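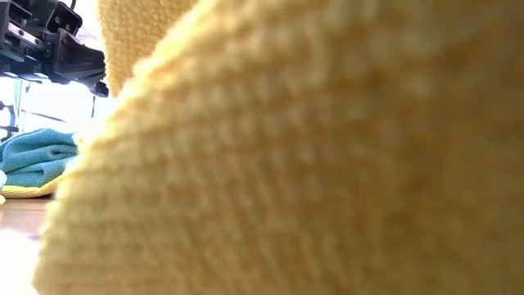

1. What we wanted to find out

Our group looked at how fans of a reality dating show talk about the cast while the season is still running, and whether the talk changes once the gossip pages get hold of a story. The show we picked is Prevatgate, the one where couples live in a country house called Drurnomwood and get voted out in pairs. Picked it mostly because two of us already watch it. Also the episodes are short.

Main question: do people change their minds about a couple because of what happens on screen, or because of what they read afterwards?

2. What we did

We read comments on the fan board for one full season. Only the public threads, no sign-in. We saved 3,000 comments into a spreadsheet and marked each one as for the couple, against the couple, or can't tell. Then a second person marked the same comments without seeing the first marks. Where the two didnt match we talked it over and picked one.

We also asked 25 students on our hall to fill in a short survey after the final. They had to have seen at least half the season. No names taken.

Gossip stories came from one site only, Dranel, since it posts the most on the show and keeps its old pages up. Should have used more than one. See section 5.

3. What we found

Episodes first. Most weeks the mood on the board moved a little after the episode and then drifted back before the next one. Big exception was the week of the garden dinner, when the couple everyone called the Magaña pair (after the restaurant they had their first date in) had the fight over the letter. Support for them dropped overnight and stayed low.

Dranel stories next. We counted 12 stories that were mainly about one couple. Most did not move anything much. The two that did were both breakup rumors, and both came out in the gap between episodes when there was nothing else to talk about. Comments got longer those days too. People pasting in old quotes, going back over clips, arguing about who was wearing a ring in which photo.

Survey. Nearly everyone said they make up their own minds from the show. But when we asked where they first heard about the breakup, more than half said online, before it aired. So people may be getting more from the gossip side than they think. Or they just dont remember.

4. Problems along the way

Sarcasm. Really hard to mark. "Oh sure, such a great guy" could go either way and we ended up putting a lot of those under can't tell.

Deleted threads. Some of the busiest ones from the final were gone by the time we got to them, so the last week is thin.

Spreadsheet crashed once and we lost an evening of marks. Redone, but probably more tired the second time around.

5. If we did it again

More than one gossip site. Start saving comments from the first episode instead of partway in and then catching up. Ask the survey questions before the final as well as after, so there is something to compare with.

Survey questions and the marking sheet are at the back. Charts to be added once the colors are fixed.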